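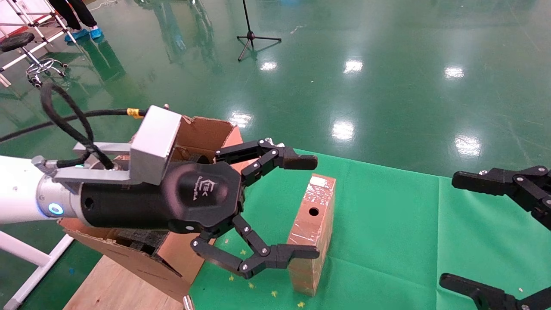
Magdalini Kyriakidis wrote under my last thread that she's read three safety standards front to back and still can't tell her crew what to do when they walk up to a running arm. Fair call! So let's do the house rules, in plain words. 1/

Posted by Torbjørn Dalen, Saturday
Filed under: Robots at work > Standards & good practice

2/ First one. Know which limits you're leaning on. "It's a collaborative arm" tells you what the arm was built for. Your risk assessment has to cover the whole job: arm, gripper, whatever it's holding, and the table it's holding it over.

3/ Grippers get forgotten all the time. Fingers pinch. Linkages pinch. Write the gripping force on the job card, right beside the arm speed, and put a name next to it. I love a job card with a name on it.

4/ Our setup speed at Hurthorpe is capped at 142 mm/s while anybody's teaching points. The Esalex cell used to run 500 for the same work and has come down to match us, and I'm chuffed about that (thanks Raluca Gavrilă, who did the arguing).

5/ Two arms sharing one table? Treat the overlap as its own zone. Decide who has right of way and put it in the program, then test it with both of them crawling along. Test it again after any change, even a tiny one. Even a new fingertip!

6/ Cables! My favourite boring subject. Leave enough slack for the full wrist turn, then run the wrist through its whole range and watch the cable the entire way. Label both ends. If a label has gone grubby, replace it that day.

7/ Cardboard deserves its own line in the assessment. Flaps move, tape catches, a tall narrow pack tips when you nudge it. Try your worst box first. If the grip only works on a crisp new one you don't have a grip yet.

8/ Floor markings: ours sit 800 mm out from the table edge. Stools, stands and loose cords stay behind the line while the arms are live. That number came out of our own stopping tests, so please do yours and don't copy mine.

9/ Gerasimos Karamanlidis asked whether a status light counts as a safeguard. No. It's lovely to have and I'd never give mine up, but a light tells you something and a safeguard stops something. Keep them in separate columns.

10/ I've put our one-page checklist in the Tolumo folder for anyone who wants to pull it apart. Evdokia has already found two spots where I wrote "should" and meant "must". Fixed now. More edits welcome, the pickier the better!

Recent threads
Writing a stop test your night shift will run
Who signs off a gripper change?
Notes from the September standards catch-up
Mak checklists, version by version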